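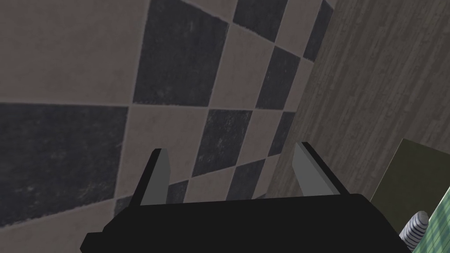 Glides on stacking chairs, again

palberg_functions wrote:
We've got 383 Clamano stackers in the function centre at Palberg, upholstered seat, steel sled base, and the plastic glides are coming off like baby teeth. I find them in the vacuum, in the car park, once in a pavlova. The bare steel then goes to work on the timber dance floor, which the owners love slightly more than they love me.

Supplier wants to sell me felt-bottomed replacements. Nylon is cheaper. Has anyone run either for a full wedding season? We turn the room over every Saturday and the crew drag stacks of six when they think I'm at lunch.

sledbase wrote:
Nylon. Felt is lovely for a fortnight, then it picks up grit and you own 383 small sanding blocks.

Check the diameter of the rod before you order anything. Clamano changed it at some point and the old clip-ons will go on the new frame with a bit of swearing, then leave again.

motel_refit wrote:
Disagree with sledbase, as is traditional. Felt is fine if somebody sweeps. We had it under the breakfast room chairs for years and the floor came up beautifully when we sold. Nylon on timber squeals, and 100 guests all standing for the bride at once sounds like a piggery.

sledbase wrote:
A breakfast room is not a function centre. Your chairs moved a foot back and a foot forward and were never asked to do anything else in their lives.

motel_refit wrote:
They were asked to hold up a bowls club on a coach tour. Twice.

palberg_functions wrote:
Measured the rod this morning. We have both sizes. Of course we do. The second lot was bought by the previous manager and nobody wrote down which was which, so they're mixed through every stack in the storeroom.

fabric_and_foam wrote:
Upholsterer here. Leave the felt versus nylon thing for a minute. If the glides are popping off by the handful it's the dragging that's doing it, and you could fit them in solid gold with the same result. Get proper chair trolleys. Peñalver do one that takes a sled base without chewing the seat edge. Dearer than I'd like, but I've recovered enough torn front corners to have an opinion.

Also, while you've got every chair upside down, look at the staples underneath. If the seats are in the Melow vinyl, it shrinks a touch near a sunny window and pulls at the corners first.

palberg_functions wrote:
It is the Melow. I have now looked at the corners and wish I hadn't.

sledbase wrote:
Trolleys are a good shout, grudgingly. My order of attack:

1. Sort the chairs by rod size and put a dab of paint under the seats of one lot.

2. Buy 1,000 nylon glides in the older size and see how far they get you. They won't go off.

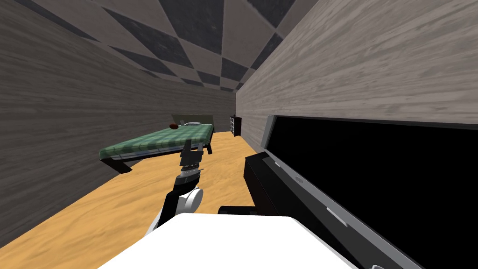 3. Screw-fix anything in the front rows. Yes, it means drilling the sled. Use a short screw.

4. Hide the felt from motel_refit.

fabric_and_foam wrote:
Please don't drill the sleds until you've asked Clamano about the frame warranty. Otherwise I've no quarrel with the list.

motel_refit wrote:
I have a quarrel with item 4.

palberg_functions wrote:
Trolleys approved, nylon ordered in the older size, felt samples coming for the foyer chairs to keep the peace. Paint colour still under discussion with the owners. They'd like something neutral. It's going underneath the seat.

Contact us | Forum rules | Copyright remains with the posters | Back to top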